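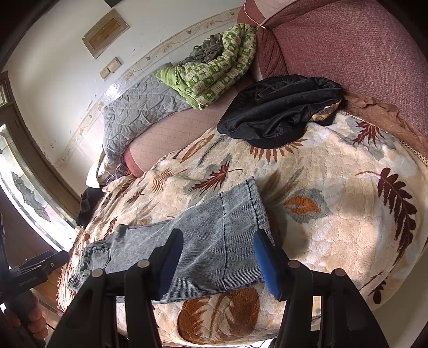

January
By Frida Mogensen

The eelgrass at Fladgate is back, and it's spreading!

If you walked the east shore of the bay any time in the past decade, you'll remember what low tide looked like: bare gray mud, a few mats of green algae, and a lot of gulls with nothing much to do. Eelgrass used to grow there thick enough to foul a propeller. Then came years of cloudy water, and the meadow shrank to two thin patches near the mouth of Stevell Creek.

So you can imagine the mood when Hiếu Mai came in from the last dive survey and put his slate on the table. The team ran 57 transects and found living shoots on most of them, including several on the flats south of the creek where we hadn't planted a thing. Those are seedlings, grown from seed that drifted over on its own. Hiếu has been diving this bay since he was in college and I have never seen him talk so fast.

The meadow now covers roughly 30 acres. That's still small next to what the old charts show, but eelgrass does a great deal of work for its size. The blades slow the water down and let the silt settle, which lets more light reach the bottom, which helps more eelgrass grow. Young crabs and rockfish hide in it. Herring lay eggs on it (go out at dawn in early spring and look for the milky water, it's a wonderful thing to see).

Aslı Tokgöz is running the fish counts this year, and her first seine hauls brought up 169 juvenile fish, plus bay pipefish, which we had stopped listing on the data sheet. We've put them back on. Her full tables will go out with the spring issue, once Nesrin Ertürk has checked the species IDs against the older samples.

There are still worries. Last summer's warm spell browned the shallow edge, and wasting disease has turned up on some of the older blades. We'll be taking samples every month from now through the fall to see how far it goes.

If you have a boat, please keep your anchor out of the area inside the yellow buoys. A dragging chain can pull up in a minute what took three seasons to root. The mooring field north of the pier has plenty of room, and the bottom there is sand.

Next planting is at the first good low tide in May. Bring boots that you don't mind losing!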